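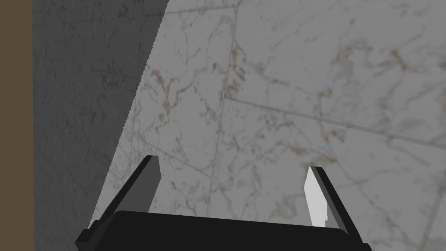 Learning to like running at forty-something

4/2/23

I went out this morning in the drizzle and did the whole loop down to the old mill at Hollis and back without stopping once. If you'd told me in December I'd be typing that sentence I would have laughed and passed you the biscuits. I was the child who forged notes to get out of cross country (sorry Mum, if you're reading, and I know you are).

It started with my neighbour Kieran Blackburn, who goes past our front window most mornings looking disgustingly cheerful. I made some remark over the bins about how I could never do that, and he said to come out with him the next day and we'd go as slowly as I liked. So I did! We went to the postbox and I had to hold on to it.

The shoes question

Everyone has an opinion about shoes. I'd been going out in some ancient tennis things with no grip left, and my shins were killing me, so I gave in and went to the running shop in Cletau. The lad there had me jog up and down the pavement outside in front of a bus queue, which I'll be recovering from for some time, and then brought out 2 pairs. One was a Wasavo, very bouncy, bright orange. The other was plain grey and cost a good bit less. I bought the orange ones, obviously. They're a size bigger than my normal shoes and my toenails are grateful.

My shins stopped hurting after a fortnight or so. Might have been the shoes, might have been that I'd finally stopped setting off like something was chasing me.

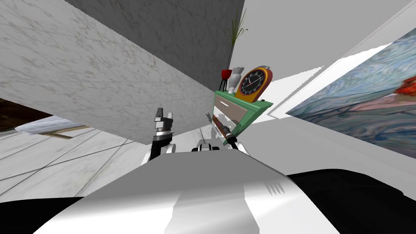
Going slower than you think

My big discovery, and the thing I bore people with at parties now, is that I was running far too fast. Kieran kept telling me and I kept ignoring him. Then I got talking to Lukian Kuzmenko after the Skotulo fun run (I was handing out squash, I wasn't running it) and he said he'd done his whole first year at a pace where his wife could walk next to him and chat. She was standing there nodding. So I tried it. I felt a complete wally shuffling past the allotments, but I got all the way round the park and could still talk at the end of it.

I've stopped looking at my watch as well. I used to check it every minute and feel cross. Now I leave it in the kitchen and go by landmarks: garage, chapel, the horse in the green coat, home.

Still rubbish at hills though. There's one out of Hollis that I walk up every single time, and I've decided I don't mind.

What's next

Kieran has put my name down for a race in the spring. There are 2000 places and he's got me number 19, so I can't even hide at the back without people thinking I'm somebody! It's ten kilometres, mostly flat, with a cake stall at the finish. I've asked twice about the cake stall and he promises it's a proper one.

Does anyone have a good way of drying trainers that doesn't involve newspaper? We've stopped getting one delivered and mine are sitting on the boiler, dripping on the ironing.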